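Product Review Group
Minutes of the meeting held on Friday 26th April

Present: Graham Garside (chair), Declan Rudd (minutes), two members of the kitchen trials team, the purchasing lead and the Wragg account contact by phone for items 2 and 3.

Apologies: the service manager.

1. Minutes of the last meeting

The February minutes were agreed with one correction. The hire charge quoted under item 4 was per week and should have been recorded that way. Declan Rudd will reissue them.

2. Zendance fridge service: report on the kit under review

Declan Rudd reported on the Zendance package, supplied through Wragg. The package covers the two-armed machine, the grippers, the software licence and a support line in office hours. The group is looking at it for the assisted living kitchens, where the main jobs would be putting shopping away, fetching items on request and taking out food that is past its date.

The trial kitchen has been in use for 21 working days. The group asked that the fridge be kept as a household would keep it, and the trials team confirmed that nothing is tidied before a run.

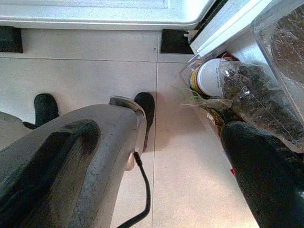 Wragg's standard fingertips are a wear item and are sold in packs of 8. The purchasing lead asked whether they could be bought elsewhere. The Wragg contact said other makers' tips would fit but that the warranty on the gripper would lapse. Graham Garside asked for this in writing before any order is placed.

The trials team said that jars and boxed goods give little trouble. Bags are harder. The machine is slow to decide where one bag ends and the next begins, and it will sometimes stop and ask for help. Wragg said an update is due which should deal with part of this. The team asked for a date and was told one would follow by email.

There was a longer discussion of door handling. The machine opens the door fully before it starts, and the door alarm on some fridges will sound before a long job is done. Options are to switch the alarm off, to have the machine close the door between items, or to leave it alone. The purchasing lead was against switching it off in anybody's home. It was agreed that the team would time a full shelf with the door being closed between items and bring the result back.

3. Comparison with Sisura and Ilix

Sisura has quoted for a single-arm unit on a wheeled base. It is cheaper to hire and takes up less floor, but it cannot hold a drawer open and reach into it. Members felt this ruled it out for salad drawers and probably for freezer compartments too.

Ilix offers software only, to run on a machine the customer already owns. The licence is £200 a month for each site. Declan Rudd has had the demonstration and thought the item list was easier to use than the Zendance one — staff can add a product by typing its name and choosing a shelf. The group has no machine of its own at present, so this would only make sense later.
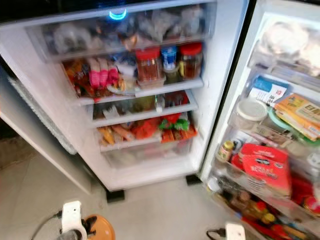 Wragg was asked about spacing on crowded shelves. Their guidance is that the gripper needs a clear gap on each side of an item, and the contact accepted that few home fridges would meet it. The trials team has been working below the recommended gap throughout and would like the guidance rewritten to say what the machine does in that case. Wragg to respond.

The Wragg contact left the call at this point.

4. Trial plan for the next stage

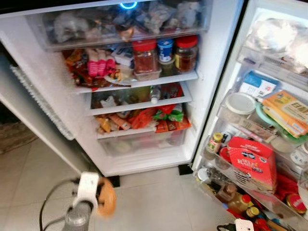

The next stage will test fetching by name, with requests spoken by staff in their own words. Graham Garside wanted the requests to include things that are easily confused. The two red-lidded jars on the same shelf were put forward as a fair test, one a reddish-brown paste or sauce and the other darker, and the self raising box in the door was added to the list for reading labels. A wrong item handed over will count as a failed run, even if the machine corrects itself afterwards.

Each request will be repeated 3 times on different days. Results to be kept on the shared sheet, with stops and calls for help entered separately from failures.

5. Cost and decision

The purchasing lead circulated hire and purchase figures. Members did not want to commit to purchase until the bag handling update has been seen working. Agreed to extend the hire on the present terms and ask Wragg to hold the purchase price in the meantime.

6. Actions

Declan Rudd — reissue February minutes; chase Wragg for the update date and the warranty wording.
Trials team — door timing; draft list of spoken requests.
Purchasing lead — hire extension; ask Sisura whether a second arm can be fitted.
Graham Garside — speak to the service manager about staff time for the next stage.

7. Any other business

None. Date of next meeting to be circulated.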